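How to set up a cloth-folding practice station for your robotics club

Our club spent most of July trying to get two robot arms to fold a towel. I figured I'd write down how we set up the practice station, mostly for Emiliano Barroso, who runs the club across town and keeps emailing me about it (hi Emiliano!), but also for anybody else who has a pair of arms and a pile of old fabric.

You'll need two arms with grippers, a sturdy table, two mats in different colors, and a few pieces of cloth. We call our project Talura. It started as a name for the folding script and then everybody started using it for the whole station, so if I say Talura below I could mean either one.

Step 1: Get the arms facing each other

Bolt one arm to each side of the table so the grippers can meet over the middle. We started with both on the same side and they kept bumping elbows. Before you tighten anything, move each arm by hand (power off, please!) through its whole reach and check that the cables have enough slack. I leave a loop near the wrist - if it pulls tight when the gripper turns, the loop is too small.

Step 2: Put down the mats

Each arm gets its own mat. Ours are blue and red, and that makes it so much easier to talk about what's going on. "Blue side dropped it" beats "your left or my left?" every single time. Don't fuss about lining them up with the table. We nudge ours between runs on purpose so the script doesn't get too comfortable.

Step 3: Start with a mess

I know you want to start with a nice flat square. So did we! But a flat square is a hard thing for a gripper to pick up, and beginners get discouraged fast. Bunch the cloth into a heap so there's something to pinch. Pick fabrics that stand out from the mats and from each other, too. Beige and navy work well for us.

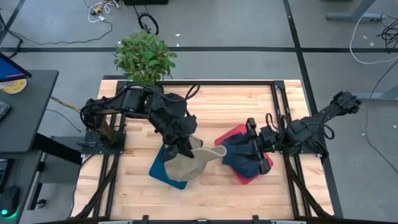
Beige cloth on the blue side, navy on the red side, and a gripper over each.

Step 4: Do it by hand first

Have one student drive each arm and try to grab a corner, lift it, and lay it back down. Take turns. We save every attempt, good or bad, and name the files by mat color and try number. Once we had 100 saved tries for each side we let the script have a go, and it managed 33 clean pickups before we ran out of afternoon. I was thrilled. The kids wanted pizza.

Step 5: Fix one thing at a time

When a pickup fails, write down why before you touch anything. Ours were nearly always one of these:

- the fingers closed too high and got only air
- the fingers went too low and dragged the mat along
- two layers came up together

For the dragging problem, we raised the lowest finger height by 2 mm and that was plenty. Two layers at once is still driving us nuts, and if you've solved it, please leave a comment!

After that you can move on to passing a cloth from one arm to the other. Slow both arms way down for the first few handoffs and keep a hand near the stop button. I'm writing that part up separately once our handoffs quit ending up on the floor.

Last updated: July
2 comments
33 shares

Related posts
Naming your saved runs so you can find them later
Dellent: our first gripper finger design
Team Crăciun's line follower build notes
Ullex, the sorting bot that hated socks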